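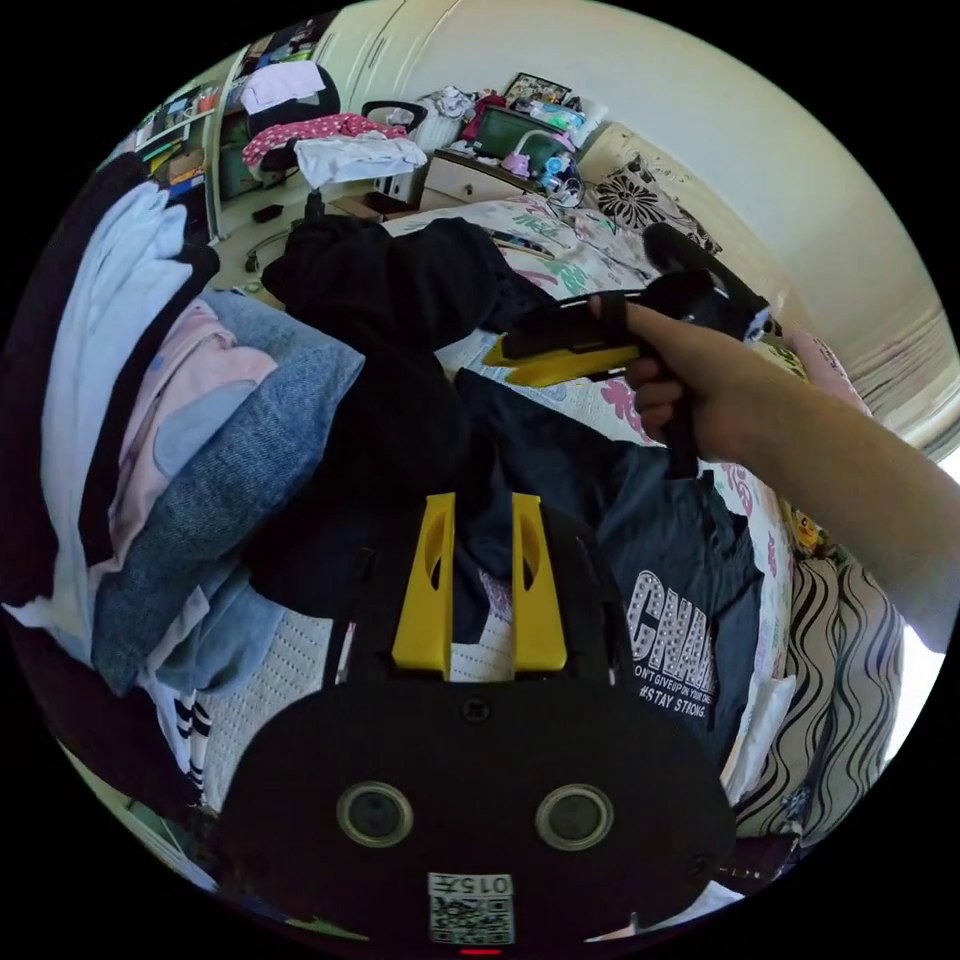
Home Courses Handouts Contact

Keeping House, Session 6: The Clothes on the Bed
Clarard Adult Learning, Koyama Street building
Handout revised 13 October 2024

Welcome back, and thank you to everyone who brought in a shirt last time. We ran over and never got to the part I had promised you, so tonight we start with it: the heap. By the heap I mean the clean laundry that gets carried in and put down on the bed, and then sits there until bedtime, when it moves to a chair, and in the morning back to the bed. Most of you laughed when I brought it up in June, and a few of you looked at your shoes, so I think we all know what we're talking about.

Please read sections 1 and 2 before class if you can. The rest we will do together with our hands.

1. Why we use the bed

A bed is the biggest flat surface most of us own, and it's at a decent height for the back if you stand close to it. The dining table is nicer still, if you have one and if it's clear, but I have yet to visit a home where the table was clear on laundry day. The floor I don't recommend to anybody over the age of twelve.

The bed has one real drawback. It is soft, so a stack built in the middle leans toward whoever sits down, and over it goes. Build your stacks along one side, where the mattress is firmer and you aren't going to be reaching across, and keep the middle for the heap. Right-handed people usually like finished stacks on the left and the garment they are working on at the right. If you're left-handed, swap it. Try it both ways before you decide, though, as several people in the spring group found they had been doing it backward for years and rather liked the change.

Make the bed first, or at least pull the sheet smooth. A patterned sheet, flowers or stripes, hides lint and small socks wonderfully well, so run your palm over it when you think you're done. You will nearly always find one more sock.

2. Dark things

Black clothes are the hard part of any heap. Tossed together they turn into one big shape, and you can't tell a sleeve from a pant leg or a cardigan from a skirt. People tend to fold all the cheerful colors first and leave the black pile for last, when they are tired, and then it doesn't get folded.

My advice, which you may take or leave:

Start with the black pile. Turn on the overhead light even in the daytime. Pull from the top only, and don't dig. Lift each piece by the shoulders or the waistband and give it one good shake, and it will tell you what it is. If it's inside out, turn it now. Navy goes with the black for folding, but have a look at it next to something truly black before you pair any socks. (We will do the sock exercise again in session 9, for those who missed it.)

3. T-shirts with printing on them

Somebody asked about these and I gave a poor answer, so let me try again. A T-shirt with large lettering on the chest — a team name, a slogan, one of those kind messages about not giving up on your dreams — needs a little more thought than a plain one. The printing is stiffer than the cloth. Fold straight across it time after time and it can crack along the line, and then the message gets hard to read, and we have all worn that shirt.

Lay it flat, face down, and smooth it from the neck toward the hem with the side of your hand. Fold one side in, a little short of the middle, and lay the sleeve back on itself. Do the same with the other side. Bring the hem up to just under the collar. When you turn it over you should have a tidy rectangle, and if the printing is small enough the crease has missed it. With very wide lettering you won't miss it altogether, and in that case make the fold a soft one and don't put it at the bottom of a tall stack. Hanging is fine too, if you have the closet space.

Iron inside out, never directly on the printing. I know I say this every session.

4. Stacks

Light shirts, dark shirts, pants, and then whatever is left over. You don't need more kinds than that unless there are several people in the house, and then I would sort by person before anything else. Put each garment down with the folded edge facing you. It looks nicer, but the real use of it is that you can slide one out later without pulling its neighbors along.

How tall? We talked about this at length at the Rarura open house and didn't agree. I stop when the stack starts to curve. A tall bank of folded clothes looks like a great deal of work done, and it is very satisfying to stand back from, but you still have to carry it to the dresser, and that's where it comes apart. Two short trips are better than one long one with a stop to pick things up in the hallway.

Buttoned shirts: do up the top button and one in the middle, and leave the rest alone.

5. Practice for tonight

We will work in pairs at the 2 big tables, with blankets laid over them so they behave something like a mattress. Each pair gets a mixed bag from the Grernorel donation shelf. Everything in the bags has been washed. One person folds for ten minutes while the other only watches and doesn't help, and I do mean that, and then you change places. Afterward tell each other one thing you noticed. Last time the most useful remark in the whole room was "you pick everything up twice," and I have been trying to cure myself of it ever since.

Please fold the bags too.

6. For next time

Fold one full load at home, on your own bed, and write down when you started and when you finished. I don't care how long it takes. I would like you to notice where you slowed down, whether at the black things or the fitted sheet or the telephone. Bring your notes, and bring one garment you have never known how to fold. Hoods are welcome. So is anything with straps.

If you miss the class, the shelf by the door has spare copies of this handout, and the little drawing of the T-shirt folds is on the back of the session 4 sheet. It's slightly wrong about the sleeves, so follow the wording above.

Related handouts
Session 4: Shirts, Collars and Cuffs
Session 5: Reading the Care Label
Session 7: Fitted Sheets Without Tears
Session 8: A Drawer That Closes

Contact the Clarard office | Copyright Clarard Adult Learning | Back to top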